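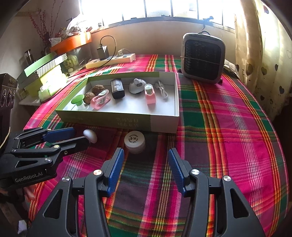 *6 min read*

# Cleaning up two-gripper demos before you train on them

I've been training small manipulation policies on hand-held gripper recordings for a while now, and the step that made the biggest difference for me wasn't a bigger model. It was trimming and lining up the demos properly! So this is how I do it, start to finish, with the settings I've landed on.

You'll need a folder of paired recordings (one stream per hand), the finger opening logged for each, and a bit of Python. My loader is called Ovavora, but any script that can read two streams side by side will do.

## Step 1: Put both hands on one clock

Pick one gripper as the reference. I use the right, purely out of habit. Then find a moment both hands share. I start every recording by closing both sets of fingers together twice, which leaves two sharp dips in each opening curve. Slide the left curve until the dips sit on top of each other, and save that offset with the demo.

If the offset is more than 3 frames different from its neighbors in the same session, open it up and look. Nine times out of ten the script grabbed the wrong dip.

## Step 2: Trim the hovering

People hover. I hover a lot, especially over a crowded spread like a plaid blanket with a box lid full of little gadgets and pastries on it. A policy trained on all that waiting learns to wait too — mine used to park over the first object and just sit there.

Cut any stretch where neither hand moves and neither opening changes. Keep 6 frames on each side of the cut so the motion doesn't jump. Don't cut when only one hand is still, though! That hand may be holding something steady for the other one.

## Step 3: Label by contact

I used to label by time and it was a mess. Now I split each demo wherever the fingers stop closing before they're fully shut, and call that a grasp. Round, light things give you a shallow plateau and hard jars give you a flat one, so set the threshold per object group if you can.

## Step 4: Hold out whole rooms

Nithin Joseph talked me into this one. If you split at random, the same window light and the same curtain end up in both training and test, and your score looks lovely for no good reason. Hold out entire rooms instead. My set has 2,005 demos from 39 rooms, and I keep 6 rooms back.

My success rate dropped when I switched, which stung a bit, but the new ranking of checkpoints finally matched what I saw on the arms.

Next on my list is handling demos where one hand leaves the view halfway through. For now I put those in a separate folder and skip them.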